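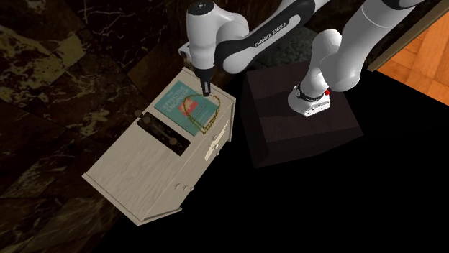

By the Rukbridge Technical Institute Robotics Program
August 2022 | 4 min read | 54 shares

Simulation Workshop: Student Gallery

The Rukbridge Technical Institute is pleased to present a selection of work from its summer course in robot simulation. The course is open to second-year students in the engineering and computing divisions, and 35 students completed it this year. Each student worked at a desktop computer, using a simulated arm in a furnished virtual room, and was asked to plan, run and record a series of tabletop tasks.

The course was developed with Teltulton Community College, which shares its computer laboratory with the Institute during the summer session. Planning began in April, when instructors from both schools agreed on a common set of tasks and a common form for the student logbooks. Students from the two schools were placed in mixed teams and kept the same team until the final review.

The opening view belongs to the unit on approach and alignment. The gripper points down at the edge of a teal book, beside a gold chain necklace that is draped across the cover. Teams were graded on the position of the fingers before any contact was attempted, and were required to write down the planned height and angle in advance.

A chain is a demanding object for a beginning class. It has no fixed shape, it can be drawn at many levels of detail, and small changes in the settings can alter the way it behaves. Instructors chose it for the second half of the course, after the teams had finished their work with blocks and cups. Several teams asked for additional laboratory hours at this stage - these were granted on two evenings a week.

The next view was used in the unit on camera placement. It looks past the black fingers of the gripper toward the cabinet top, with the author's name, Edmond Lau, readable on the book inside the loop of the chain. Students compared views of this kind with views from a fixed position in the room and noted which parts of the task could be judged from each. 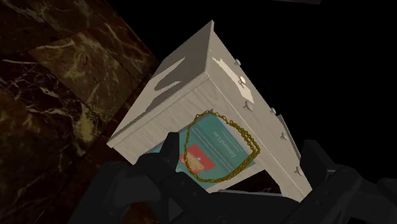 Do students need their own computer to take the course?

All required work can be completed on the laboratory machines, which are reserved for enrolled students throughout the session. Students who prefer to work at home may install the course software on a personal computer, subject to approval by the laboratory office.

Every team submitted its recorded trials to Nureo, the file system maintained by the two schools for shared coursework. The collection for this session holds 1,220 trials. The course requirement was 1,000 across all teams, and the additional trials came mainly from students who repeated the necklace task after the grading deadline. Unsuccessful trials were kept with the others and labeled by the team that recorded them.

The final picture in the gallery gives a wider view of the workspace. The arm stands on a dark brown platform to the right of a pale chest with six knobs, and a small dark statuette shares the top of the chest with the book and the chain. Wide views of this type were required on the first page of each final report, so that reviewers could understand the layout before reading the results.
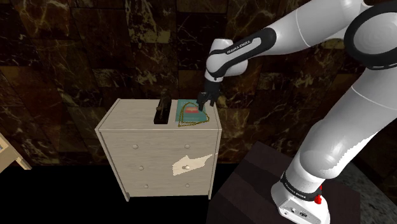
Reports were reviewed in the Tennant Room by instructors from both schools. Each team gave a short presentation, replayed two trials of its own choice and answered questions on its logbook. Written comments were returned to the teams the following week - students who have not received theirs should contact the program office.

Bound copies of the reports may be read in the Institute library during regular hours. Applications for the next session will be accepted through the program office, and preference will be given to students who have completed the introductory programming course.

12 comments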